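March 20, 2021

Microwave task, wrist camera only. Continued from the page on the approach controller.

Goal for the day: get the button localizer and the approach planner running in one process, with the planner taking targets straight from the localizer instead of from the hand-edited YAML.

**Setup**

- Planner: Sovden branch, cost weights unchanged since the last entry.
- Perception: Rudex keypoint net, retrained overnight on the panel crops.
- Logging: Millix, wrist stream and joint states in one file.
- Gripper commanded fully open during approach, closed before any press.

**Localizer**

The net outputs one keypoint per control plus a confidence. The orange start/pause button is easy: it is the only saturated color on the panel, and the keypoint stays put between runs. The three gray-beige pads above it are harder. They have the same shape and the same spacing, so when the top of the panel leaves the field of view the net sometimes shifts every label down by one pad. The minus/plus pad then gets reported as the sterilize/menu pad with high confidence. Confidence is useless as a filter for this.

Fix: stopped treating the keypoints as independent. The panel is now a rigid template anchored on the orange button, with the seam on the left giving the rotation. The individual keypoints only vote on scale. Reran on 100 logged frames from the old set. Before the change there were 20 label shifts. After it, 2, both with the orange button partly hidden by a finger. Those should be rejected outright. Added a visibility check on the anchor, not yet tested.

The door release gets its own detector. It is the same cream color as the body and the only usable cue is the rim, so the edge threshold had to come down. That brings in false edges from the folds in the backdrop. Masked everything right of the body outline and they went away.

**Glass**

Reflections in the door window still produce features that move with the camera in the wrong direction. The tracker was using them for its pose update and drifting. Window region is now excluded from feature extraction. Costs us the best corners on the appliance, but the window border outside the glass is good enough.

**Planner**

Pre-contact pose is computed from the template plane normal. Found the old bug while reading this code: the normal was being transformed with the full matrix, translation included, then renormalized. Small error near the base, larger at full reach. That explains the tilt we kept blaming on hand-eye calibration. Corrected in commit 628. Calibration left alone.

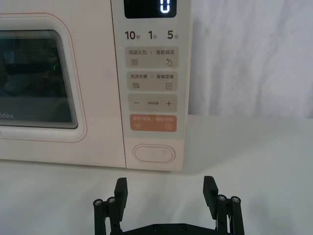 Added a hold state between approach and press. The arm stays at pre-contact until the template pose has settled, then freezes the target and stops listening to the localizer. Without the freeze, the closing fingers enter the view and pull the estimate toward themselves. Timeout on the hold goes to retreat, never to press.

**Display reading**

Tried a plain segment decoder on the digits. It works on a lone zero. Not tested on anything with a colon in it. Exposure matters more than the decoder: with auto exposure the white body pulls the gain down and the segments survive, but once the dark window takes up most of the view the digits bloom. Will lock exposure per phase.

**Open**

- Visibility check on the anchor needs a replay run.
- Door release: press depth still a constant. Should come from wrist force.
- Template dimensions are hard-coded for this panel. Move them to the object file.
- Nazarenko driver drops the first gripper command after a reconnect. Workaround is to send it twice. Report it upstream.
- Old YAML targets are still loaded at startup if the file exists. Delete the loader, and the file.
- Full press trials wait until the replay run passes. The force threshold stays at the low setting until then.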